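Comlow Support

Search manuals Search Clear

Home Products Manuals Downloads Contact

Comlow Plelance Two-Finger Gripper
Set-up Guide, Section 5: Gripping Thin and Flexible Items

01/04/2022
By L. Nwosu, Technical Documentation

5.1 Scope

This section covers set-up of the Plelance gripper for items with a narrow base and a wide or flexible upper part. Typical items are artificial plants, brushes, cable bundles and bagged goods with a gathered neck. For rigid boxes and cylinders, use the default profile in Section 4.

The procedure assumes that the gripper is mounted, that the wrist camera is connected, and that the arm has passed the power-on check. It applies to the standard black fingers with notched inner edges. Smooth fingers are not suitable for stems and must be changed before you begin.

CAUTION: Pinch hazard. Keep hands out of the space between the fingers whenever the arm is powered. The fingers can move without warning when a profile is loaded.

5.2 Before You Start

1. Press the stop button on the arm controller and wait for the status light to turn solid amber.
2. Check that both fingers are seated against the carriage. There must be no visible gap at the mounting face.
3. Check the notches for dust, adhesive or fiber. Clean with a dry brush. Do not use solvent on the fingers.
4. Confirm that the finger screws are tight. Use the supplied hex key only.
5. Clear the sweep area. With a tall item in the grip, the sweep area is larger than the one drawn on the controller screen. See 5.6.
6. Release the stop button and acknowledge the prompt.

NOTE: If the controller reports a finger mismatch after step 6, the wrong finger type is stored in memory. Open Tool > Fingers, select Notched, and restart the controller.

5.3 Creating a Stem Profile

1. On the controller, open Profiles and select New.
2. Select Stem as the item type. The close speed drops to the slow setting and the force limit is lowered.
3. Enter a name. Names are limited to letters, numbers and hyphens.
4. Set Approach to Side. Top approach is blocked for this item type, as the upper part of the item would meet the palm before the fingers reach the base.
5. Set Force to level 2. This is the starting value for all artificial plants and brushes.
6. Set Hold Check to On. The gripper will compare finger position at the start and end of each move.
7. Save the profile.

A saved profile does not become active until it is loaded. The active profile is shown at the top of the controller screen.

5.4 Teaching the Grip Point

The grip point is the height at which the fingers close on the item. For plants, it should be on the bare stem, below the lowest leaf joint. Closing on leaves gives a false contact reading and the item may turn in the fingers.

1. Load the stem profile.
2. Place the item upright in a holder or tray. Do not hold it by hand.
3. Jog the arm until the stem lies between the two fingers. Use the wrist camera view for the last part of the approach.
4. Line up the stem with the notches. Adjust the wrist angle if the stem meets the flat part of either finger.
5. Press Close. The fingers stop when contact is detected on both sides.
6. Press Store Point.
7. Press Lift Test. The arm raises the item a short distance, pauses, and lowers it again.

If the item tilts during the lift test, open the fingers, move the grip point closer to the center of mass, and repeat from step 5. If it slips straight down, raise the force by one level. Do not go above level 5 with this item type. Higher levels will mark soft plastic stems and can loosen leaves that are pressed into the stem.
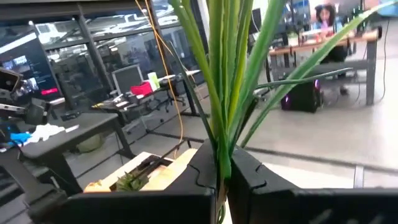 Repeat the lift test after every change to the force level or the grip point. A result stored at one force level is not valid at another, and the controller does not warn you when the two no longer match.

5.5 Wrist Camera Settings

Long leaves can cover a large part of the wrist camera view once the item is held. This is normal for the item type, but it affects any function that relies on the camera after pickup.

1. Open Camera > Masking.
2. With the item held, press Learn Mask. Keep the arm still until the progress bar closes.
3. Check the mask preview. Both fingers and the held item should be shaded.
4. If leaves outside the shaded area are still being tracked, raise Mask Margin by one step and learn the mask again.
5. Set Place Mode to Stored Position. Visual placement is not reliable when the target is hidden behind the item.
6. Save.

NOTE: A mask belongs to one profile. Plants of different shape need their own profile, even if the stem size is the same. Copying a profile does not copy the mask.

5.6 Clearance

The controller calculates collision limits from the arm, the gripper and the item envelope. The default envelope is a short cylinder and does not cover a tall or spreading item.

1. Open the active profile and select Envelope.
2. Enter the height of the item above the grip point.
3. Enter the widest spread, measured at the leaf tips.
4. Turn on Flexible. This allows light contact at the outer part of the envelope without a fault stop.
5. Run the full path at the lowest speed with one hand on the stop button.

CAUTION: The Flexible setting reduces collision response. Do not use it in a cell where people can enter the path during operation. Check overhead cables before the first run, as the item may reach them when the arm itself does not.

5.7 Faults

G-2 Contact on one side only. The stem is off center. Open, realign with the notches, and close again.

G-5 Hold check failed. The finger position changed during a move. Inspect the item, then repeat 5.4.

Mask missing. The profile was copied or renamed. Repeat 5.5.

For any other code, save the log and send it to the Cultonitz service desk with the gripper serial number. Do not clear the fault before the log is saved.

5.8 Routine Checks

Wipe the finger notches at the end of each shift. Run a lift test on each stored stem profile once a week. Replace the fingers as a pair if either one shows a rounded or chipped notch. After replacement, all stem profiles must be taught again.

Previous: Section 4 Next: Section 6 Back to top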